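Why Does a Cup Break and a Spoon Does Not?
A page for curious children, from the Stoko learning pages
September 8, 2020

Look into the kitchen cupboard at your home. Probably there are cups, plates and bowls in it, and perhaps a teapot with a small lid. Many of these things are made from clay. Yes, clay, the same heavy and sticky stuff which you can dig out of a river bank with your hands! Today we will learn how soft clay becomes a hard cup, and why the cup is strong in some ways and weak in other ways.

What is clay?

Clay is a kind of earth. It comes from old rocks. Rain, wind, ice and plant roots break the rocks into small pieces, and then into smaller pieces, and this goes on for a very long time. The smallest pieces are so tiny that you cannot see one of them alone with your eyes. They are also flat, like very small playing cards.

When clay is wet, there is water between these little cards. The water lets them slide over each other, and it also holds them together. For this reason you can press wet clay with your thumb and the mark of your thumb stays there. Try the same with dry sand. The sand falls back and the mark is gone. Sand grains are bigger and more round, and they do not stick to each other in this way.

Clay can be red, brown, grey, yellow or almost white. The red colour usually comes from iron, the metal that makes rust. The whitest clay is called kaolin, and people use it for making porcelain.

How a cup gets its shape

There are several ways to make a cup. The oldest is to use only your hands. You roll a ball, you push your thumb into the middle, and you pinch the wall thinner and thinner while you turn the ball. This is called a pinch pot. Another old way is to roll the clay into long snakes and lay them in a ring, one on top of the other. Then you rub the sides smooth.

Later, people invented the potter's wheel. It is a round plate which spins. The potter puts a lump of clay in the centre, makes the hands wet, and pulls the wall up gently with the fingers. It looks very easy when a good potter does it. When you try it for the first time, the clay wobbles and jumps to one side, and you get mud on your nose. In the village of Bulero, where I learned to make pots, the first cup of every pupil is kept on a long shelf near the door. Mine leans so much that it looks tired.

In factories most cups are made in moulds. One way is to use slip, which is clay mixed with so much water that it is like cream. The workers pour the slip into a mould made of plaster. Plaster is thirsty. It drinks the water out of the slip, and a layer of firm clay grows on the inside of the mould. After some time the workers pour out the slip that is left, and a hollow cup remains.

And the handle? Often it is made separately and joined to the cup with a little slip, which works like glue. The cup and the handle should be equally damp when they are joined. If one is much drier than the other, they shrink by different amounts and a crack may come between them.
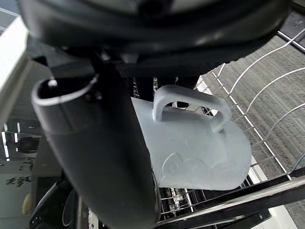 Drying needs patience

Now the cup has its shape, but it is still soft. It must dry, and it must dry slowly. When water leaves the clay, the small flat pieces move closer together, so the whole cup becomes smaller. If one side dries faster than the other side, the cup bends or cracks. Potters sometimes put a cloth or a plastic bag over their work to slow it down.

A dry cup which has not been in the fire is very weak. You can snap it with two fingers. If you put it in a bucket of water, it will become soft mud again, and the potter can use the mud for a new cup. So a mistake at this time is not a sad thing.

Into the fire

The oven of a potter is called a kiln. You say it like "kill" with an n at the end, but many people leave the n silent, and both are fine. A kiln becomes much hotter than the oven in which you bake a cake. Inside a very hot kiln everything glows orange.

In this great heat the clay changes for ever. First the last water goes away, even the water which is locked inside the tiny pieces. Then the pieces begin to join together. In the hottest kilns a part of the clay melts into a kind of glass, and this glass fills the small holes. When it is cool again, you have a new material. We call it ceramic. You may put it in water for a hundred years and it will not turn back into mud.

The kiln at Bulero is big enough for 393 small cups. It is loaded in the morning, it is fired through the night, and after this we have to wait until it is cool. The waiting is the hardest part for the children (and for me also). If you open the door too early, cold air comes in and the cups can crack with a sound like "ping".

The shiny coat

Many cups feel smooth like a window. This is because of the glaze. A glaze is made of powdered minerals mixed with water, and it is brushed on the cup, or the cup is dipped into it. In the kiln the powder melts and becomes a thin coat of glass.

The funny thing about glaze is that its colour before the fire can be quite different from its colour after the fire. A pink powder may turn green. A grey one may turn deep blue. So potters make many little test pieces and write numbers on the back. In my notebook I have 80 tests only for the colour blue, and I still have not found the blue of my grandmother's teapot.

Some cups have no shine at all. Then the glaze is of a matt kind, or there is no glaze on that part. Turn some cups upside down at home (empty ones, please!) and feel the bottom. Very often there is a rough ring. The potter wiped the glaze away from this ring, otherwise the melted glass would stick the cup to the shelf of the kiln.

So why does it break?

Here we come to the question at the top of the page. Ceramic is hard. A steel spoon often cannot scratch a good glaze. But hard is one thing and tough is another thing. When you bend a spoon, the metal can give way a little, because the atoms in it can slide past each other and still hold on. In ceramic they cannot slide like this. When the pull is too strong in one place, a small crack begins, and there is nothing to stop it. It runs through the cup faster than you can blink.

Most cups have tiny cracks or holes in them already, too small to see. A knock can make one of them grow. Ceramic is very good when you press on it from both sides, and much worse when you pull or bend it. You can think of a dry biscuit. You may put a book on top of it carefully and it stays whole, but bend it and it snaps.

Quick changes of heat are also dangerous. If you take a very cold bowl and pour boiling water in it, the inside wants to grow and the outside is not ready. One part pulls on the other, and this pull can begin a crack.

Old broken pots are treasure

When a pot breaks, its pieces can stay in the ground for thousands of years. Wood rots and iron rusts, but a piece of fired clay just lies there. Such a piece is called a sherd. People who study the past are very happy with sherds. From the shape, the clay and the pattern they can often tell when a pot was made, and sometimes what was cooked in it.

At the old market place of Rovard, children from the school helped to wash sherds last April. They cleaned 1,543 pieces with old toothbrushes. One piece had the print of a finger in it, pressed there when the clay was wet. The finger was small, the size of a child's finger.

Try it yourself

You need: a lump of natural clay, a ruler, a knitting needle and a grown-up who does not mind a dirty table.

Roll the clay flat, as thick as your little finger.
Cut a long strip from it.
With the needle draw a line of exactly 60 millimetres on the strip.
Leave it to dry in the shade for a week. Turn it over every day.
Measure your line again.

Write down how long the line is now. If you have two kinds of clay, make a strip from each and compare them. Afterwards you can put the strips in a bowl of water and watch them fall apart.

Words to remember

Kaolin: a very white clay
Slip: clay with a lot of water in it
Kiln: the hot oven of a potter
Glaze: a thin coat of glass on a pot
Sherd: a piece of a broken pot

Next time on the Stoko pages: how glass is blown.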